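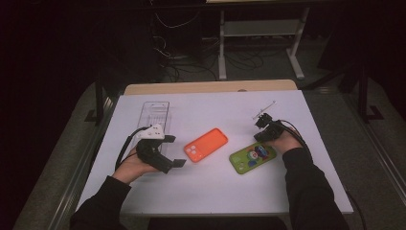
# How to wrap drop handlebars with new bar tape

The tape on my Dufour road bike was open at both ends and very dirty, so last month I changed it. It was my fifth time with this work and the first time that I did not have to start again. I wrote down the steps while I still remember them well.

The method is for normal drop bars with brake and shift levers. Flat bars use grips, and those go on in a different way.

## What you need

- One box of bar tape (two rolls, two end plugs, two short pieces for behind the levers)
- Electrical tape, black or the color of your bar tape
- Sharp scissors
- A small knife for the old tape
- Rubbing alcohol and a rag you can throw away

I used Elto cork tape. Each roll is 203 cm long and the full box weighs 77 grams on my kitchen scale. If your bars are wide, check the length before you buy. On my older bike I used a cheaper tape from the Gitolside shop, and on the left side it ended before I reached the top. You cannot repair this with pulling. I had to buy another box.

## Remove the old tape

Fold the rubber covers of the levers forward, so that you see the clamp and the edge of the tape under it. Some covers are stiff. Warm them for a minute with a hair dryer and they will move more easily.

Pull out the end plugs. Start at the top, near the stem, cut the old finishing tape and unwind. If the tape is very old it will come in small pieces, and the glue will stay on the bar. When you use the knife, cut along the bar with very little pressure and stay away from the cables. On a carbon bar I would not use a knife at all, only fingers.

Clean the bar with alcohol until it does not feel sticky. Look at the metal when it is clean. White powder you can brush away, but deep holes or a crack mean that you need a new bar, and then the tape must wait.

## Fix the cables

Many bikes have the brake and shift cables under the tape. Hold them in the groove of the bar and put electrical tape around in 4 places: close to the lever, in the curve, in the middle of the flat part, and just before the end of the wrapping. Turn the bars fully left and right now. If a cable pulls or makes a sharp bend, change it before you continue.

## Put the short pieces behind the levers

Place one short piece over each lever clamp, at the back, and hold it with a little electrical tape. It covers the place where the bar is often visible after wrapping. With thick tape you can leave it out and make a figure eight around the lever, but I find that this gives a big lump under my hand.

## Wrap from the bottom

Start at the lower end of the bar. Let half of the width of the tape hang over the edge. You will push this part inside later, with the plug.

**Direction.** Stand behind the bike, or sit on it if it is in a stand. On the right side, wrap clockwise. On the left side, wrap counterclockwise. Your hands turn a little to the outside when you ride in the drops, and with this direction they make the tape tighter. I did the left side wrong two times before I drew an arrow on a piece of paper and put it on the floor.

**Tension.** Pull firmly and always the same. Cork tape can break, so it should stretch a little but not become thin. Gel tape from Woltel accepts more force.

**Overlap.** Cover one third of the turn before. In the curves the inside will have more overlap than the outside, this is normal. Check that the glue strip always lies on tape or on bar and does not look out.

Take off the backing paper only a short length at a time. It likes to stick to everything.

## Pass the lever

When you arrive under the lever, make the last turn as close to the clamp as possible. Then bring the tape up behind the lever on the inside and continue directly above it. Fold the rubber cover back and look from the front and from the side. If you see bar, unwind three turns and make the overlap bigger. Do it now, later you will be angry every time you look down.

## Finish at the top

Wrap until the place where the bar becomes thick near the stem. Mark the tape with your thumb, unwind one turn, and cut it at an angle so that the end is straight against the bar. Wrap again and close with electrical tape, three times around, in the same direction. Do not stretch the last few centimeters of the electrical tape or it will open in hot weather.

The printed finishing tape from the box looks nice but does not hold well for me. I put it over the electrical tape.

## Put in the end plugs

Push the hanging part of the tape into the bar and press the plug in with the palm of your hand. If it is too loose, put one turn of electrical tape around the plug. If it is too tight, cut away some of the tape inside. Never ride without plugs, an open bar end can injure you badly in a fall.

## After the first rides

The tape settles a little. After my first 100 km I had a small gap in the curve on the right side, and I closed it by turning the tape with both hands. For cleaning I use warm water with dish soap and an old toothbrush. Do not use degreaser on cork, it makes the surface come off in crumbs.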